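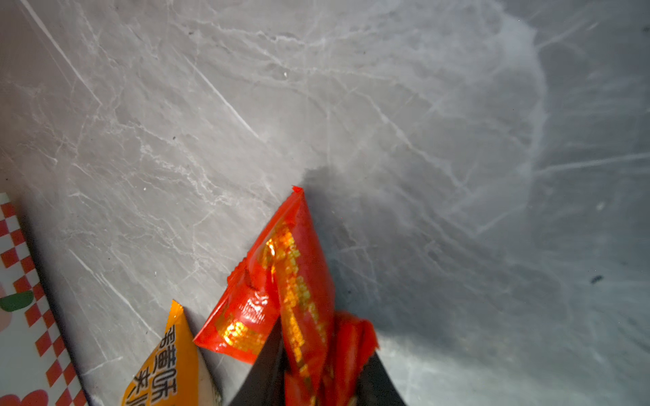
Red and gold snack packet above the bench, orange one beside it

Snack drawer clean-out, October

I finally emptied the snack drawer onto the grey marble-look benchtop (two hours, and I only meant to grab a biscuit!). The red wrapper is my favourite colour of the lot, all crinkles and shiny gold bits, and I love that jagged little edge along the top. The orange triangle has big dark Chinese characters down it, and that's a red-and-white checked border over on the left. Most of my stash comes from Kwok, the grocer near the station, where 5 bucks still gets you a decent handful. More from the pantry shelves next month.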